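Facilities Support Desk, Garkton Building
Ticket 333: Soil residue on floor panel and bucket, Bay 5
Status: Open, awaiting parts
Priority: Normal
Assigned to: Suryani Nasution

Summary
The requester reports that soil from the planting bucket is reaching the floor panel during use. A cleaning request was closed under Ticket 209 in January, and the fault has returned.

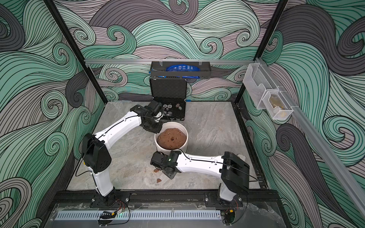
The bucket is a standard Cumholm item and is issued to all bays on the second floor. The requester asks whether a deeper model can be supplied, or whether the fill level should be reduced at delivery.

Entry 1, 9:20 a.m.
Ticket accepted. The requester was asked to leave the bucket in place until an inspection had been completed.

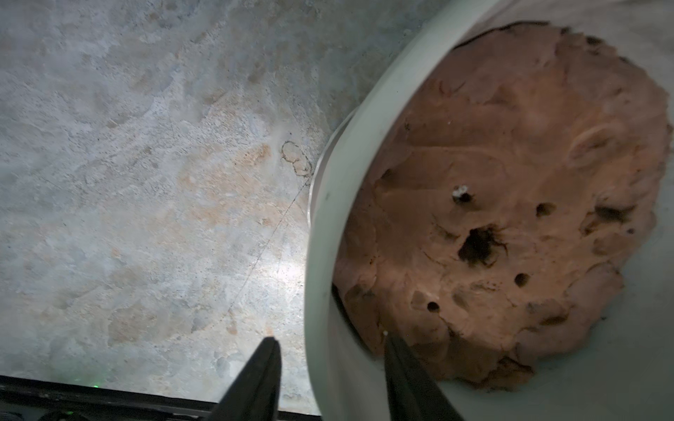
Bucket wall and adjoining floor, with orange-tan stain.

Entry 2, 11:45 a.m.
Inspection completed. The stain was referred to the flooring supplier, Distetti, with a request for advice on a suitable cleaner. No abrasive product is to be used on the panel before a reply is received.

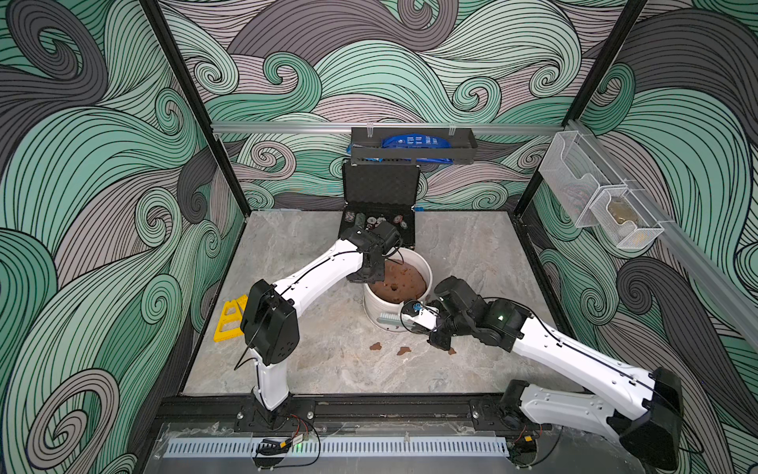

The fill level was then reviewed against the delivery instructions, which call for a clear margin below the rim. With the soil almost at the rim, as it is in this bay, that margin is not being met. Clumps on the floor in front of the bucket are to be lifted dry with the small brush and must not be wiped with a wet cloth. The poker chip case against the back wall should be closed before any sweeping begins.

Entry 3, 2:10 p.m.
Lumbantobing Supply confirmed that a drip tray is available under part number 200. One tray has been ordered for this bay.
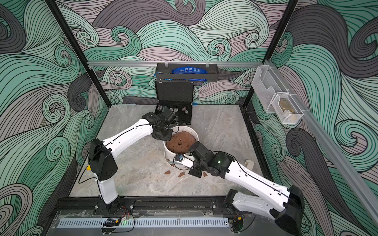
The requester also asked whether the tray alone would resolve the matter. It will catch fallen soil but will not address residue on the bucket itself. The outside is smeared brown, and the trowel should be wiped before it is rested against the side. Bay users have been advised accordingly.

Next action
Fit tray on delivery. Reduce fill level at next soil change. Distetti reply pending.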